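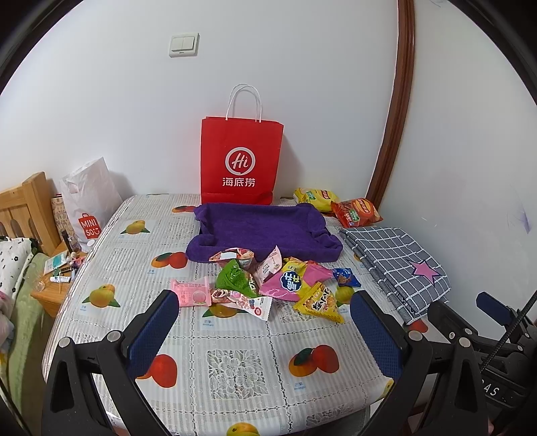

La avería de las pinzas de mano, de la que ya avisamos en septiembre con el optimismo de quien todavía no la había mirado de cerca, tiene por fin explicación. Recordemos el síntoma: el brazo, entrenado con las grabaciones que hacemos con estas pinzas, bajaba hasta el objeto con una puntería admirable y luego cerraba como si tuviera algo personal contra él. Con tacos de madera no pasaba nada, y por eso el banco de pruebas nos salió impecable. Con una mesa como la de esta entrega, con sus bolsitas de aperitivos amontonadas delante de la toalla morada y dos bolsas de Lay's detrás, la cosa cambia bastante. Una bolsa inflada admite muy poca discusión sobre la apertura de los dedos.

En el taller de Plorkex la primera sospecha recayó en el modelo, que es donde recaen siempre las primeras sospechas porque no puede defenderse. Se reentrenó. Siguió reventando bolsas, ahora con más seguridad en sí mismo. La segunda sospecha recayó en el brazo, al que le bajamos la fuerza máxima hasta que dejó de romper cosas y también de levantarlas. Técnicamente fue nuestra semana más segura.

El fallo estaba en la pinza Grandulton, en una pieza que cuesta menos que el café del turno de tarde. El imán que lee la posición de los dedos va pegado al eje con una gota de adhesivo, y el adhesivo cede con el uso. El imán gira un poco, la pinza cree estar más abierta de lo que está y lo anota así, sin ningún rubor. Quien graba no percibe nada, porque los dedos responden a la mano como siempre. En la prueba de banco con una unidad nueva, el imán empezó a moverse tras 1968 cierres, una cifra que suena a vida útil generosa hasta que uno se pone a ordenar meriendas toda la mañana.

Lo que vino después fue peor para el orgullo. El programa de registro, Narkum, traía desde el principio una comprobación de cero: cerrar los dedos del todo, mirar si la lectura marca cero y, si no lo marca, negarse a grabar. La teníamos desactivada. Alguien la quitó – el historial dice quién, este boletín no – porque retrasaba el arranque y pitaba. Pitaba, ahora lo sabemos, con toda la razón.

Revisadas las 445 grabaciones del lote, 91 tienen la apertura desplazada. Quedan fuera del entrenamiento y no se corrigen a mano. Ya lo intentamos con unas cuantas y el remedio dejó la pinza virtual abriéndose en pleno traslado, lo que en simulación resulta gracioso y con un brazo de verdad encima de una mesa, bastante menos.

Del brazo también hay que hablar, aunque nos guste menos. Durante la segunda tanda de pruebas cerró sobre el borde de un mantel de plástico, tiró de él y se llevó todo lo que había encima hacia el borde de la mesa. La parada de emergencia funcionó. Estaba, eso sí, en el lado de la mesa hacia el que se desplazaba el contenido, y hubo que alargar la mano por encima para llegar a ella. No hubo lesiones. La seta se ha cambiado de sitio y ahora va en un cable largo, a la espalda de quien supervisa.

A partir del martes, 11 de enero de 2022, se aplica lo siguiente:

La comprobación de cero de Narkum vuelve a estar activa y ya no se puede quitar desde el menú. Si pita, se para.

Las pinzas viejas se entregan en el taller para sustituir el imán por el de Stępień, que va atornillado. Hay recambios para casi 61 unidades; el que falta, si falta, está en camino.

Cada sesión empieza y acaba con un cierre completo en vacío. El segundo es el que se olvida, y es el único que delata un imán que se ha movido a media mañana.

Ninguna prueba del brazo con mantel suelto. O se fija por las esquinas o se quita.

Las bolsas reventadas se apuntan en el parte de incidencias con hora y número de pinza. Comerse el contenido no cuenta como cierre de la incidencia, por mucho que el parte del mes pasado diga «resuelto» en varias líneas seguidas y con migas.

Las pinzas se recogen en el mostrador del taller, por la mañana, con la batería descargada.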